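Stories > Short Fiction > Under Ten Minutes

Filed under: Work, Sisters, Things That Don't Need Water

The Red Ones

My sister called at ten past seven in the morning to tell me she wanted fake flowers at her wedding, and she wanted them from me, and did I get a discount?

I did get a discount. I'd been at Flestero for two years by then, and the discount was the best thing about it after the parking. Flestero rents out pretend flowers to people selling houses. You want a buyer to walk into your kitchen and think, wow, someone in here has their life together, so you pay us and we bring over a vase of something cheerful that won't drop petals in the sink. When the house sells we come and get it back. I've handled peonies that have lived in eleven different kitchens.

"What kind?" I asked.

"You pick," she said. "You've got the eye."

Now, my sister has never in her life let me pick anything. Not the movie, not the side of the bed when we shared one at our grandmother's, not the name of the cat. (I wanted Pickle. The cat was named Duchess and lived to be nineteen, and every single time I called her in for supper I was a little bit sore about it.) So I stood there in my socks with the phone against my ear and thought, she's sick. Or he's called it off and she's gone numb.

"Are you all right?" I said.

"I'm at the dentist," she said. "I have to go. Three for the head table, and make them nice!"

So that was my October.

You'd think it would be easy. We had 1,447 stems on the books, everything from hydrangeas to some droopy wisteria from a supplier called Wistatex that shed fibers all over your sweater, and I was allowed to stay after four and mess around with whatever wasn't out on a job. I signed for a green table, the one with the long scratch in it, and I got to work.

The first thing I made was white roses in a white bowl. I took a picture and sent it to her and she wrote back, "Is that for a funeral?"

The second was sunflowers. "Cute," she wrote, and I know what cute means from her. Cute is what she said about my prom dress.

The third had eucalyptus in it, and she didn't answer at all, and I went home and ate cereal for supper standing up.

Here's the part I haven't told her. I was enjoying it. I'd get to four o'clock with my back aching from hauling crates up other people's front steps, and then I'd have the big lights on over me and a table to myself and a heap of stems, and my shoulders would come down from around my ears. I'd bend a leaf out. I'd bend it back. I'd go stand over by the column and squint. There was a red tapestry hanging at that end of the room with a great round pattern on it, and I used to stare into the middle of that until my eyes went funny and then look quickly back at the flowers, to surprise myself. It's a good trick. You see what's crooked right away.

I should say something about the vases too, because the vases were where it started to go right. My sister and I grew up with exactly two. They sat on top of the refrigerator, and our mother took them down for company. One was tall and skinny with ridges in the glass, and you could run a fork down it and make a noise like a zipper (we were told not to, so you can imagine). The other was short and round with bumpy cut sides that threw bits of light on the ceiling if you got it in the window at the right time of day. The tall one was my sister's. The round one was mine. I don't know who decided it. I suspect you can guess.

I found the pair of them at the back of a shelf at work. Well, cousins of ours, anyhow. They had a sticker on the carton that said lot 223, from some outfit named Favedby, and no one had ever sent them out, I suppose because they don't match. Stagers want things that match. I carried them over to my green table one under each arm and I felt like I'd robbed a bank.

Yellow tulips for the tall one. That took me no time at all. Three of them, one way up high like it was trying to see over a fence, and all those pointy leaves. My sister is a yellow tulip. She gets up early and she's pleased about it.

Blue for the round one, little starry blue flowers going every which way. I couldn't get them to stand up straight and then I thought, well, why should they? I let them lean.

And then the red ones. I had a bunch of red, bright as a fire truck, and they were meant for the third vase, and I didn't have a third vase. I tried a pitcher. I tried a milk bottle, I tried a brass thing with handles that looked like a bowling trophy. Every time I'd step back and it was wrong, and I'd pull them out and lay them down on the table between the other two and go looking for something else.
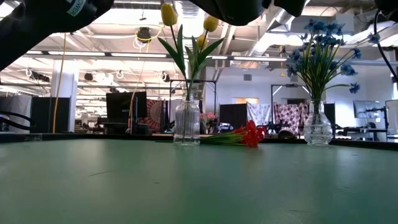
Delphine Okerby
Staff Writer and Recovering Florist

That was how they stood, with the red ones flat on their sides like they'd fainted.

She called me right back. She never calls me back.

"Those are Mom's vases," she said.

"They're not. They're from a box."

"They look like Mom's vases."

"I know they do," I said. "That's why I got them down."

I could hear her television going. Somebody was winning something on it. She didn't say anything for so long that I moved the blue vase over an inch just to have something to do, and then I moved it back.

"Who's the red?" she said.

I hadn't told her they were anybody! I hadn't said one word about her being the tulips. But she's my sister, and she's known me since I was an hour old.

"I don't have a vase for it," I said. "I've been looking all week. I thought maybe glass again, but squat? Or there's a place on Hyun Street that does seconds, I could go over there in the morning."

"That's not what I asked you."

So I sat down on a crate. And I told her that our mother used to wear that red coat, the one with the big collar, to everything. School plays and the bank. She wore it to the grocery store in June one year when the air conditioning there was set too high, and my sister walked ten feet behind her the whole way pretending to be some other family's child. I said I'd picked up the red ones without thinking, and it was only when I couldn't find anywhere to put them that I'd started to think, and by then I'd gotten kind of upset with the milk bottle.

"I walked behind her," my sister said. "Oh, I did. I was awful."

"You were twelve."

"I got a candy bar out of it, too. She bought me one at the register and didn't even look around. Just held it out behind her back." She blew her nose. It was loud, and I had to hold the phone away. "What happened to that coat?"

"I have it."

"You have it? Since when do you have it?"

"Since the house. You said take what you want, and you took the good knives."

That started us off on the knives, and we were on the knives for a good while. I won't go through it. She says there were six and I say there were eight. By the time we'd worn ourselves out it was dark in the parking lot and I'd picked most of the fuzz off the wisteria just from having it near me.

"Leave them lying down," she said at last.

"On the head table? People will think I didn't finish."

"Let them think it. Put Mom's vases on either side—"

"They're not Mom's."

"—put the vases on either side, and lay the red ones in the middle, just like you have it. And don't you touch those tulips. I like how nosy that top one is."

I said all right. I asked her if she was sure, because there were 3,000 other ways to do it and I'd only tried nine. She said she was sure. Then she said I should tell Flestero she wanted to buy them outright, vases and all, and how much would that run her, and did the discount still count if it wasn't a rental?

It came to 40 dollars. She tried to get me down to thirty-five.

I wrapped the tulips in newspaper that night, and then the blue ones, and set the vases back in their carton with a towel between them. The red ones I took home on the bus in my lap. A little boy across the aisle asked me if they were real and I let him feel one of the petals. He rubbed it between his fingers and told me no, very kindly, like he was sorry to be the one. I said I'd had my suspicions.

When I got in I hung my jacket up next to the coat, and I went to see about supper, and I stuck the flowers in the pocket of it so they wouldn't get sat on. They were still there the next morning when she called to ask what I thought about napkins.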